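Pitching tracks down on the deck vs. rendering them at tempo first

Forum > DJ Technique and Production > Tempo, Key and Mixing

mono_sum
I'm putting together a set of early breakbeat and hardcore that has to end next to some slower house. Most of the old stuff sits well above where I want the room to be. I have been using key lock on the controller for the big tempo drops and the hi-hats turn to gravel past a certain point. Kick transients also get a double edge. Is it worth rendering edits at the target tempo on the computer, or is the result the same as what the deck does live?

Controller is a Brokine, two-channel, current firmware. Files are all lossless.

gatefold
Rendering offline is better. The deck has to stretch with very little lookahead, so it uses short windows, and short windows are what smear a break. An offline stretcher can find the transients first and leave them alone. Render at the target tempo, load the file, leave the pitch fader near zero.

Check where your edits start. If the first sample isn't on the downbeat, your grid will be off by the same amount on every loop.

Emel
Disagree on using key lock or stretching of any kind for this material. These tracks were built from sampled breaks that had already been pitched up in the sampler. Turn key lock off and let it drop. The vocal goes lower, the break goes lower, and you lose no transients at all. People did this on turntables for years and the dance floor did not object.

gatefold
A turntable at plus or minus eight is one thing. He's describing a much bigger drop. At 20 percent down with no key lock you are almost four semitones flat. The piano stabs will sound like a different record and the bass goes under what most small systems can reproduce.

Emel
Then he shouldn't be making a 20 percent drop. Use a bridge track, or cut to half time. A tempo gap that size is a programming problem.

mono_sum
Bridge tracks are an option, but I only have 30 minutes and would like to keep them for the tracks I came to play. I'll test three versions of the same piano tune: live key lock, live without it, and an offline render. Same cue point, same gain, recorded off the master out.

lowshelf
Match levels before you judge. The render will come out a little different in peak level, and the louder one always wins. Also turn off the limiter on the master, if the Brokine lets you. Mine (older model) hides it in the utility menu under the headphone settings.

mono_sum
Limiter was on. Off now. Results from last night:

Live key lock: hats smeared, kick doubled, vocal acceptable.
Live without key lock: cleanest drums of the three. Piano out of key with everything else in the crate.
Offline render: kick is fine, hats slightly dull, piano in key. Long reverb tails flutter a little in the breakdown.

I used the transient-preserving mode in Holroyd with the window at the default. Going with the render for the piano tracks and no key lock for the ones that are only drums and bass. 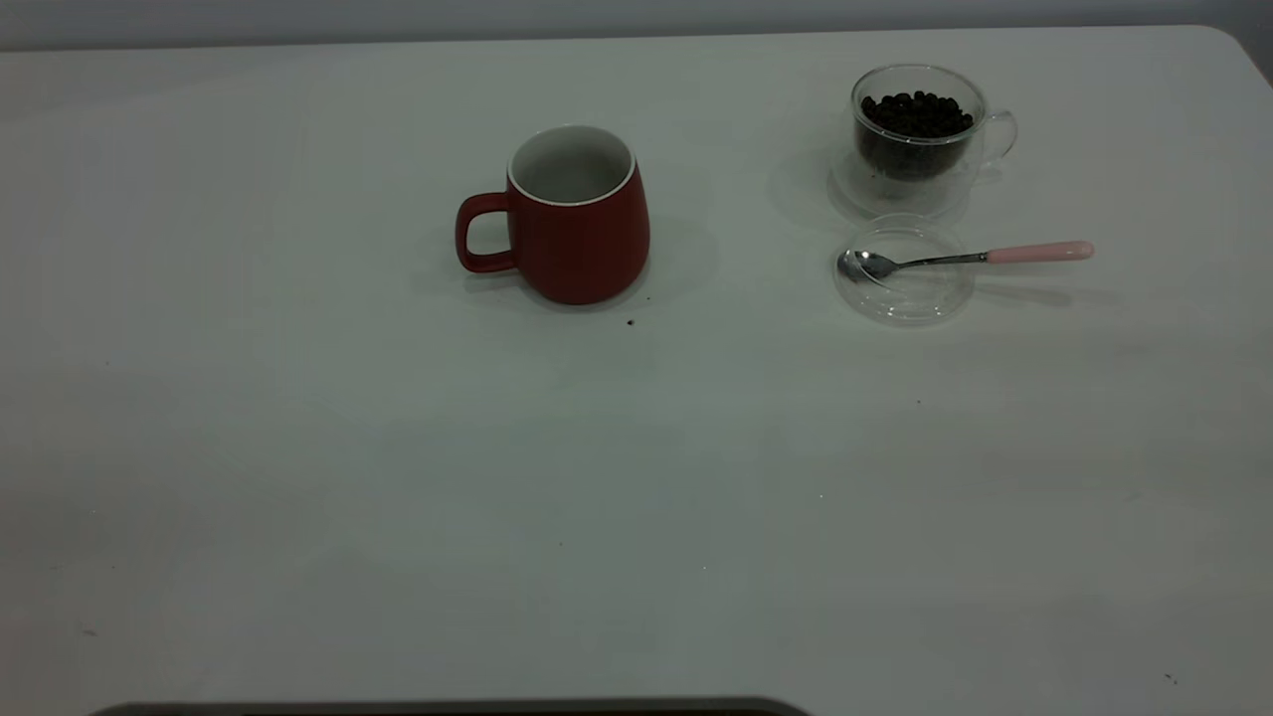
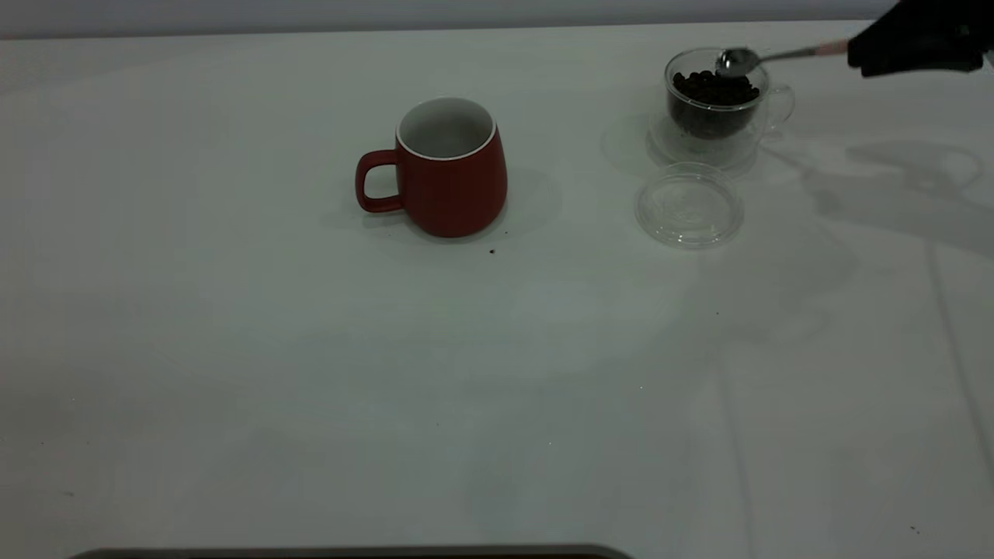
Brilel
Don't leave the window at the default if the tails flutter. Split the track at the breakdown, render the drum sections with a short window and the breakdown with a long one, then join them on a downbeat with a 2 ms crossfade. It takes longer, but the flutter mostly goes away.

I'm with Emel on the drum tracks — no stretching there, on the deck or off it.

gatefold
Fine on the drum tracks. Keep the original files in a separate crate in case you end up playing faster than planned. Stretching a render back up again is worse than anything you've tested so far.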